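What we're buying this year, and what we're not
2022-02-03

I said I would write up the equipment plan once it was settled. It is mostly settled. We are a small group, five people counting me, working on kitchen tasks for robot arms, and until now all of our work has been in simulation. This year we have money for hardware for the first time, and I have spent most of the winter on spreadsheets.

The simulated kitchen is where the budget starts, so I'll begin with it too. 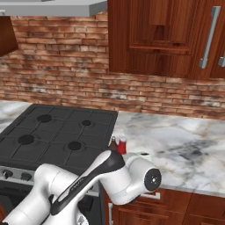
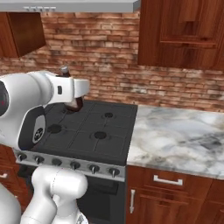
Both from the simulator, same kitchen.

The simulator has cost us very little. We had two workstations already, and the only real expense was a second graphics card last year. Killian Guillot built most of the kitchens and he keeps adding to them. If a policy is bad we find out overnight, and all we lose is the electricity. I want that to stay true after the real arm arrives, so the first line in the plan is for computing and the arm comes second.

For computing, we priced a new server from Datstead against renting. Renting won on paper for the first four months and lost after that. We will buy. The server takes a larger bite than I wanted, but Albane Vasseur pointed out that our runs have been waiting in line since the fall, and I could not argue with her.

Then the arm. We looked at new ones and at a used one from Clerdale. The used arm was a good deal cheaper, and it came with a controller that is two versions old. Bülent Baysal called them and asked about spare parts, and the answer was that the joints could be serviced but the controller could not. That ended it for me. We will buy a new arm from Celik, one only. I had a second arm in the plan until the middle of January and took it out when the shipping quote came in.

The gripper is a separate order. I had forgotten this in my first draft of the budget – I assumed it came with the arm, and it does not. Neither does the mounting plate, which is 144 dollars for a piece of metal with holes in it. The cable set is another 200. Small items like these added up to over 3,000 dollars by the time I had found them all. If you are planning a purchase like this, ask the seller for a list of everything you need to pick up one object on the first day, and ask them to price that list.

The next question was how much of a kitchen to build. Anatole Hervieu wanted a full run of counter with a range and a hood, as close to the simulated one as we could get. A working gas range is out of the question in our building. We talked about an old one with the gas parts removed, which gives you the burners and the knobs and the right height. I found one secondhand for 527 dollars with delivery, and that is in the plan. The marble is not. We will use an ordinary countertop and change the simulated one to match, since changing a texture costs us nothing. Same for the brick. A painted wall will do.

Cabinets are undecided. Finn Sperling thinks we need at least one lower cabinet and one drawer with a bar handle, and he has offered to build them. I have set aside money for the wood and hardware and left his time out of it, which he noticed.

Safety took longer than I expected. We need a fence or a light curtain, an emergency stop on each side of the work area, and a floor that can be bolted into. Our floor has not been checked yet. Atanasov gave us a quote for the fencing and the installation together, and I think it is fair, though I would like to see one more before I sign.

Things I cut: the second arm, a mobile base, a better camera set, and a trip. The cameras are the one I am least sure of. We can start with the ones we own and I have kept a small reserve in case they turn out to be too slow.

The arm order goes in first because of the lead time, and the server right behind it. The range can be picked up in March. Before then somebody has to measure the freight elevator, and I have put my own name next to that.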